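Gradari Adds Open-Grid Shelving Unit to Its Tritum Range

LAXDAL, 23rd January — Furniture maker Gradari has added a white shelving unit to Tritum, its range for small living rooms and home offices. The unit combines open cubbies of different heights with a cabinet door in fluted glass. It goes on sale this week through the Manenico stores and from Gradari's own workshop counter in Laxdal.

The Tritum range was launched in October with two pieces, a desk and a low bench. Customers who bought the desk asked for storage to go with it, mostly for books and for the few things people like to keep on view. The new unit is meant for those homes, where one wall often has to do the work of a bookcase and a cupboard.

The door is tall and has a rounded top. Its white frame is cut in a wavy, scalloped line and holds two panels of frosted, ribbed glass, one above the other. A white crossbar runs between them and carries a small round brass knob. The glass lets light through but blurs what is behind it, so the cabinet suits chargers, paperwork and board games as well as china.

Beside the door, the upper middle compartment is divided by a shelf board. The lower part is tall enough for a hardcover book to stand upright. Further down, an opening shows the wall behind the unit, and a framed picture can lean at the back. Two more cubbies, one over the other, make up the tall section on the right. 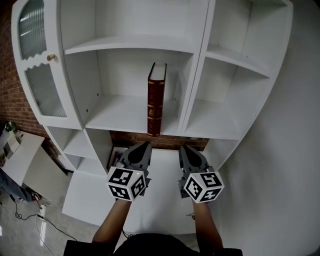

Delivery and assembly

The unit is delivered flat in 14 parcels and is put together at home. Gradari recommends that two people do the work and allow an afternoon for it. Wall brackets are included and must be fitted before the shelves are loaded. Separate fixings for brick and for plasterboard come in the same bag as the brackets.

Manenico will deliver to any address in its usual area. Old shelving can be taken away on the same trip if this is requested when the order is placed.

Price and availability

The Tritum shelving unit costs $1,669, including the glass door and all fittings. The first production run is 228 units, and a second run is planned if orders call for it. The unit is made in white only. Spare shelf boards and replacement glass panels can be ordered from the Laxdal workshop — buyers should have the number on the assembly sheet ready when they call.

Product sheets and press samples of the finish are available from the Gradari press office on request.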